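Saturday, April 3, 2021

Woke before six with the window open and the whole street smelling of rain, and for once I didn't roll over. I made coffee in the small pot and carried it out to the back steps in my slippers, and sat there longer than I meant to, listening to whatever bird it is that starts every morning on the same three notes and then seems to forget the rest of the song.

The big event of the week is that the garden plot came through. I had been on the list at Grevness so long that I'd stopped thinking of it as a real thing, and then on Tuesday the letter came - plot 87, down at the low end by the creek. I walked over this morning to have a proper look. It's a mess, bless it. Last year's bean poles are still standing with the dead vines wound around them, and there's a rhubarb crown in one corner pushing up those crinkled red fists, and a whole strip of mint that is going to be a fight until the day I die. But the soil is lovely. I dug one spadeful just to see and it came up dark and crumbly, with a worm in it as long as my finger, and I stood there grinning at a worm like a fool.

I paced it out and drew it on the back of the letter. Potatoes along the creek side, peas on the old poles if they'll hold, and a row of sweet peas that I have no practical excuse for. The rhubarb stays. Mom always had rhubarb by the shed in Detov, and she'd send us out with a bowl of sugar and a stalk each, and we'd come back in with our teeth squeaking. I haven't had it raw since I was maybe ten. I nearly broke off a piece this morning, but it's too early and the poor thing needs its strength.

Stopped at Domínguez on the way home for seed potatoes and came out with seed potatoes, onion sets, a ball of twine, 2 pairs of gloves and a packet of poppies. The poppy packet says 2000 seeds, for less than the price of a bun! I keep looking at it. I would like to know where a person is supposed to put 2000 poppies.

The potatoes are set out now in egg cartons on the bedroom windowsill, eyes up, where it's cool and light. The room smells faintly of cellar, and I find I like it.

After lunch I wrote letters, finally, and then cleaned out the junk drawer looking for stamps, and then of course had to sit on the floor and read every scrap of paper in it. There was a ticket from the Vodetti ferry, from that September when it blew so hard they tied up for the night and we all slept on the benches under our coats. I'd have sworn I'd thrown that away. I put it in the back of this book so it has a home.
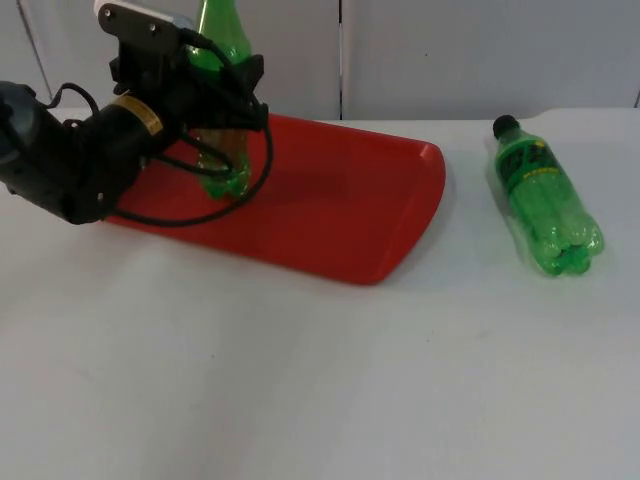
*Green soda bottle, red tray.*

Supper was soup from the freezer, which I'd labeled "soup" and nothing more, so it was a surprise to us both. Lentil, as far as I could tell, and better for a squeeze of lemon. My back is already complaining about one spadeful of dirt, and I don't like to think what it will say about a whole bed of potatoes.

Tomorrow, if it stays dry, I'll start on the mint. Must remember the fork with the long handle, and a flask of tea, and the old kneeling pad from under the stairs - the new one slides around too much. And call about the gate key before noon.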